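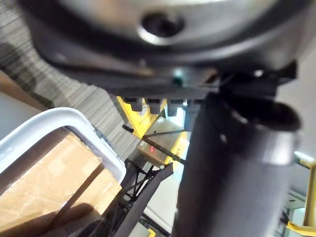
Cardboard box, white bin, striped floor. My happy place this month!

I have been wanting to write about the yellow shelves for ages and I kept putting it off until the corner was "done," and then I realized that the corner is never going to be done, so you are getting it the way it is. I love it anyway.

For anyone new, the back room is where all the bits and pieces live. The black shoe-shaped pieces, the round silver discs, the square blocks, the thin rods, and way too many cardboard boxes. Until this spring most of it was in one big heap of cartons along the wall, and whenever I wanted one thing I had to move five others. I was so tired of it. Then I found the shelving at Gotus, the secondhand place out past the rail yard, and it was YELLOW. I didn't even measure first. I drove home with it in the back and the hatch tied down with string, singing the whole way.

(It fit with 19 inches to spare. I have measured now.)

The plan was simple. Shoe-shaped pieces up top, discs and other small stuff underneath, everything else into a bin until I decide where it goes. The white bin was already here, it used to hold winter boots, and I can't say enough good things about it. It has a thick rounded rim that doesn't dig into your fingers when you haul it around. A cardboard box can go right inside it, so I can sort into the box, lift the whole thing out, and start over with another one. I know, a box in a bin, big news. But it has changed how I work in there and I keep telling people about it.

I also spent a happy evening reading up on how other people set up their storage corners. There is a long thread on the Larkier forum, 351 replies last I looked, and half of it is an argument over whether you sort by size or by shape. I'm a shape person. Round things with round things! It looks so much nicer on the shelf, and my eye goes right to what I want.
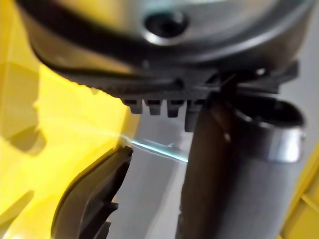
Silver-gray and black together. Still my favorite color combination in the back room.

A word about the discs, as I get asked. I used to stand them on edge in a shoebox and they rolled all over the place every time I touched it. Now they lie flat, in two rows, with the second row shifted over a little so they nest closer together. It took me maybe three tries to get the spacing how I like it. The rods go behind them at the back of the shelf, which is a so-so solution. I'd like a narrow tray for those. Lunde used to make one that would be perfect – long, shallow, with a lip at the front – but I've only seen it in photos and the one listing I found was already gone. If you have one sitting in a drawer, write to me!

The square blocks were easy. Front of the shelf, two and two, done before my coffee got cold.

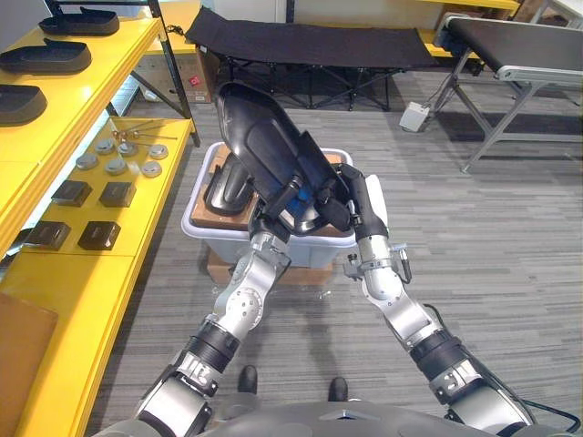
Last changed: April

So there's the whole corner. I added this last part after a few more afternoons in there, and I'm really pleased with how it's coming along.

The black shoe-shaped pieces look great up on the top shelf, one behind another. They are glossy and they do pick up scuffs, and I've decided I don't mind. I tried polishing one with a soft cloth and got a shiny piece with scuffs on it. Fine by me. Any that don't have a spot yet go in the bin, on top of the flat wooden board, which gives them a nice level place to lie.

The low pallet under the bin is a newer idea and I'm a big fan. It gets the bin up off the carpet just a bit and saves my back. I called mine Trallska after the lake cabin we rented, where everything stood on pallets, including the beds.

Speaking of beds, the folding cot is staying. It has a fabric top and an X-shaped frame and it has been in that room longer than I've had this blog, and yes, I have taken a nap on it between boxes. I recommend it.

Still on my list: flatten the empty cartons, find something for the rods, and go through the box behind the shelves, the one with the little red label. I have no memory of what I put in there. I'll open it this weekend and post whatever I find.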